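Jun 4, 2018
Imel Druris

Moving out after nine years in the same apartment. Thread, mostly complaints.

The lease says 40 days' notice in writing. I gave 40 days' notice in writing. The landlord texted back a thumbs up, so I guess that's the legal system now.

Three moving companies came to look. The first one sighed at the stairs. The second sighed at the couch. The third gave me a price, and then I sighed.

I own 10 mugs. I drink from one.

Found a Besimix blender still in its box, a gift from some December or other. It has now moved with me twice without ever meeting a fruit.

Packing rule so far: if I have to ask what a cable is for, it goes in the cable bag. The cable bag is coming with me and will be buried with me. 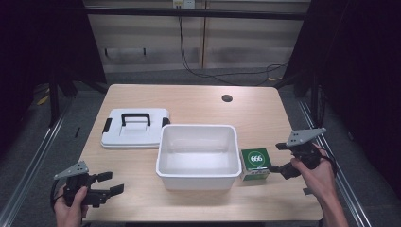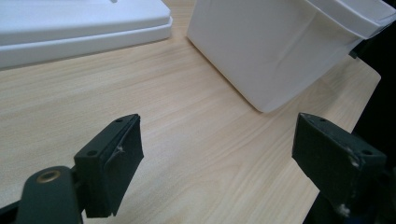 The new place has one closet, and the listing called it "storage throughout." So everything I keep has to earn its spot. I'm putting the paperwork in something white and plain with a lid, like the one on the table, and when it's full I stop owning documents. Tax returns go in first – then the warranty for a fridge I left behind in 2011.

Keys are due back at noon. I can find one of them.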